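[ullham-robotics] Re: Kitchen task list and what to bring for the March runs
From: Volodymyr Antoniuk
To: ullham-robotics list

Replies are between the quoted parts. I cut the parts of the message that were only about rides.

> Hi all, I joined the Rirnuveck team two weeks ago and I'm trying to
> catch up from the archive. A few things I couldn't find.
>
> First, which tasks are we entering? The wiki page lists 10 but
> somebody told me we dropped some of them.

We are entering six. The 10 on the wiki are all the tasks in the Skarine rulebook, and a team may enter any number of them. We dropped the four that need a drawer opened, since our gripper pads slip on flat handles and there is no time to make new ones. The six we kept are:

lid off, lid on, move a pot from one burner to another, pick up a paper bag, move a kettle to the counter, and place a small container on a marked spot.

I will fix the wiki tonight. If you see the old list after that, reload the page.

> Second, how is scoring done? I read the rulebook twice and the part
> on partial credit lost me.

Each task is run several times and the judges take the total. Partial credit is given for the grasp and for the transport separately. If the arm closes on the pot handle and lifts it clear of the burner, that is the grasp. If it then puts the pot down in the right place and lets go, that is the transport. Dropping it on the way keeps the grasp points and loses the rest. Touching the stove knobs at any time gives zero for that run, and this is the part of the rulebook that people miss. It is on the last page under "Hazards."

Last year Barredo beat us by a small margin and almost all of it came from knobs. Our approach path came in low across the front of the stove. The new path goes up first, then over, then down. It is slower and we should leave it alone.

> Third, is there any reason we don't practice on the bench in the
> club room? It seems easier than moving everything.

We do use the bench for gripper work and for anything with new code. For full runs it is a poor match. The bench has the same light all day and nothing behind it. A kitchen has a hood over the stove, cabinets above that, and daylight coming in from the far end, and the planner has to keep the elbow out of all of it. We had a version in the fall that did every bench task well and then refused to plan anything at all once there was a range hood in the collision map. The cause was a padding value someone had set much too large, and on the bench it never mattered.

The other reason is the table. The rules say the work area will be "a normal lived-in kitchen," and the judges take that seriously. Do not clean up before a run. If there are things on the table, they stay on the table.

> Fourth, I was asked to take over the log files. Is there a format?

There is a format, but we have not been strict about it. The current log has 714 runs in it. Of those, 264 are full kitchen runs and the rest are bench runs. Please keep the two kinds in separate folders. When they were mixed together the success rate looked much better than it was, and we made some bad choices from it.

Each entry needs the task name, the code version, who was on the stop button, the result, and one line on what went wrong if something did. "Failed" is not enough for that line. "Fingers closed above the handle" is fine. If you don't know what went wrong, write that you don't know.

> Last one, what should I look at before the first session so I am
> not in the way?

Read the start procedure below. It is the same as last semester except for step 4, which is new, and step 5, which got longer.

Start procedure, kitchen runs

1. Place the base and lock it. Push on it from two sides. If it moves, it isn't locked.

2. Check the burners are off and the stove is cold before anyone powers the arm. One person checks and says so out loud. A second person checks again. We never run with the gas on, for any task.

3. Power the arm with the gripper open and nobody inside its reach. The person on the stop button stands where they can see both the gripper and the stove, and does nothing else. No phone, no laptop.

4. Look at the cable before the first move. It should have enough slack at the wrist to let the last joint turn all the way in both directions, and it should hang to the side the arm is not going to. We lost most of an afternoon to a cable that caught on the back of a chair. Starting with the gripper pointing straight down over open floor gives the most room to check this, and it is the pose the code now expects.

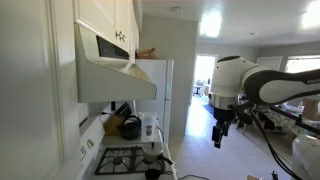
5. Run the short sweep. This moves the arm through the corners of the work area at low speed, with nothing in the gripper. Watch the elbow near the upper cabinets and the hood. If it comes closer than a hand's width, stop and redo the collision map. Don't edit the map by hand, even if the error is obvious.

6. Write the first log entry before the first run, with the task and the code version filled in. Add the result afterward. People forget the version if they leave it all to the end, and a run with no version in the log is not much use to anyone.

Shutting down is the same list backward, except that the gripper gets wiped and the pads checked for cuts. Spare pads are in the small box with the hex keys. If you take the last pair, write to the list.

Things still open

The container task needs a decision. With clear plastic the depth reading is bad and the arm reaches through the near side about as often as it stops at it. We can put in a fixed offset, which works for one container and no other, or use the label as the target. I would go with the label. If anyone has a reason against that, please reply here and not in private mail, so that the others can read it.

We also need one more person for the stop button at the morning sessions. New members can do this job after one session of watching — it is a good way to learn the tasks.

I will bring the arm controller and the long extension cord. Somebody else has to bring the tape for the floor marks, as mine is used up.

Volodymyr

--
ullham-robotics mailing list
To leave the list, send a message with the word "unsubscribe" in the subject line.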